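The blue brush and the mesh cup

A small gallery from January, put together by Elvia Ochoa for the Berge household pages. The subject is a paddle hairbrush and a black mesh pen holder, which costs very little and takes a brush as easily as it takes pens.

## In the cup

The brush goes in handle first and leans against the rim. The bristles stay off the table and the handle is out of the way.

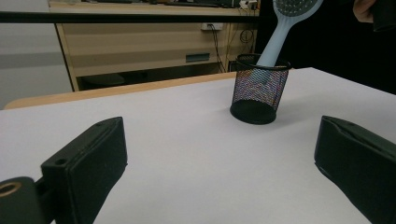 *Pale blue paddle brush in the black mesh pen holder.*

## Upright

A paddle brush has a wide, flat head, so it is heavier at the top than a comb. Small round tips on the pins make it gentle on the scalp. There is a little smiling face moulded into the plastic just below the neck. 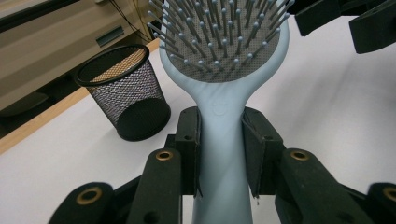 ## Bristles

Hair collects at the base of the pins, down on the grey cushion. Åsmund Rønning cleans his every 2 weeks with the tail of a comb - lift the hair from the edge first and work inwards. Warm water and a drop of shampoo will do for the rest. Leave it to dry face down on a towel for 20 minutes or longer. 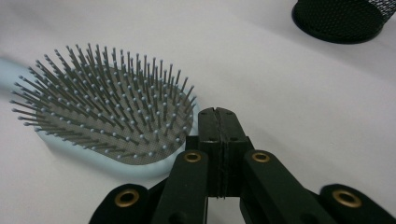

## Brush and cup on the table

The cup takes up hardly any space and can stay where it is while the brush is in use.

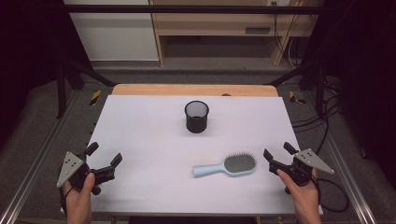
Mesh also lets air through, and dust can be tipped out over the bin. A cup with a solid base ring is steadier on a smooth surface. Combs and hair clips are next, in February.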